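June 23, 2020
by Nadhirah Wattimena

# Larkwood Hymn and Song Sheets – README

Hello, and thanks for downloading this! It's a transcription of the song sheets that came out of the old Larkwood singing rooms, plus a few from Paltitz that had got mixed in with them. I typed up most of it myself, on and off since February, and Gilang Liew did the ones in faded purple ink that I couldn't face.

## What you get

There are 2149 verses in the main file, taken from 212 sheets. Each row is one verse. I did think about doing one row per song, but so many songs share verses (there's one about a miller's daughter that turns up all over the place) that it got into a horrible tangle, so verses it is.

The columns are:

- `sheet` – the number pencilled on the back of the sheet
- `title` – as printed, even when it's clearly wrong
- `verse` – which verse it is, starting from 1
- `text` – the words, with a slash where the line breaks
- `tune` – the name of the tune if the sheet gives one, otherwise blank
- `place` – Larkwood or Paltitz
- `typist` – NW or GL

There's a second, smaller file called `choruses.csv`. I split these off because printers were very lazy about choruses and would just put "Cho." after the first verse and leave you to it. If a verse has a chorus, match it up by sheet number. A few sheets have 2 choruses and I've marked those a and b.

## Spelling

I kept the spelling. All of it, including "ocaen", which I have now typed more times than I'd like. If you want to search for a word, try a few versions of it. Gilang tidied up some capital letters before we'd agreed on this and I've put most of them back, but if you find a GL row that looks suspiciously neat, check it against the scan before you build a theory on it. 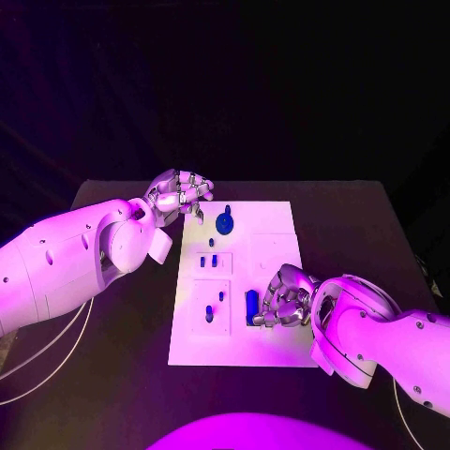
Punctuation is a bit more of a muddle. The sheets printed by Helmy use a full stop at the end of every line whether the sentence has finished or not, and I left those in. The Randness ones hardly have any at all. Where the paper was torn or folded and I couldn't read a word, I've put [?], and where I could half read it I've put my guess and then [?]. Please don't strip those out if you pass the file on!

## Tunes

There's no music here, just tune names. I'd love to add some simple notation one day, but my sight reading is dreadful. Some names clearly mean the same tune ("The Grey Mare" and "Old Grey Mare", for instance) and I haven't merged them.

## Checking

We read nearly 100 of the sheets aloud to each other, one person with the paper and one with the screen. It's slow but it catches the small stuff – missed "the"s, lines swapped over, that kind of thing. The rest have only been looked over once by whoever typed them. I'll add a column for this in the next version.

## Using it

Do what you like with the transcriptions. Sing them, print them, count the sailors. A mention of Larkwood would be nice. If you spot a mistake, send me the sheet number and the verse and I'll fix it, though it may take me a little while.

Contact: Nadhirah Wattimena | © Larkwood Song Sheets | Back to top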